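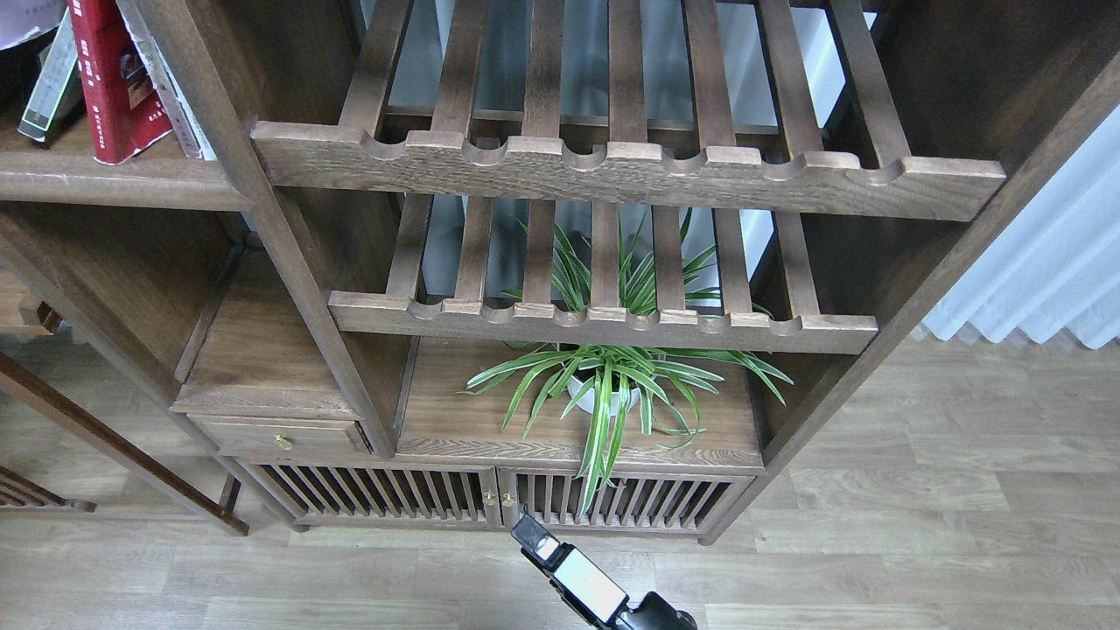

July
Posted by Ratree Ongart

I've worked in housekeeping at the Chantharasri serviced flats for long enough to have seen off two booking systems and a talking lift, so forgive me if I didn't clap on Thursday when management showed us the plan for Lorko.

Lorko is the name they've given the tidying robot. The slides said it would "free staff for higher-value tasks". I asked what those were. Daranee Phetsri, who was running the meeting, said guest engagement. I took that to mean smiling in corridors.

What bothers me is the arithmetic. We have 61 flats and they're timing Lorko against us at 30 minutes a room. But a room isn't one job. Take a wooden cabinet with spindled doors. You can wipe the flat top of it in seconds, and then you've got every one of those spindles to go round with a cloth, and the dust sits in the joints. Slatted shelves are the same. Put a spider plant underneath, with the leaves growing up between the slats, and you have to lift them out of the way without snapping them. Kanokwan Luangrath does this without looking. I'd like to see it on a slide.

Boonmee Srithong is more hopeful than I am. He's 58, his knees are bad, and if a machine will do the low cupboards he says it can have them. Fair enough -- I'm not going to argue with a man's knees. But he's also the one who's been asked to stay behind and set rooms straight for it, move chairs, check after it's been. That's extra work, and it isn't on the rota yet.

I asked whether hours would be cut. The answer was "no current plans", which I've heard before, when Ralwood had the laundry contract.

So I'll keep an open mind until I've seen it do a whole flat by itself, plants and all. Fongchan Saengthong has offered to bring a stopwatch.

Filed under: Work, Grumbles

Recent posts
The talking lift, one year on
What Ralwood did to our towels
Tea breaks and who gets them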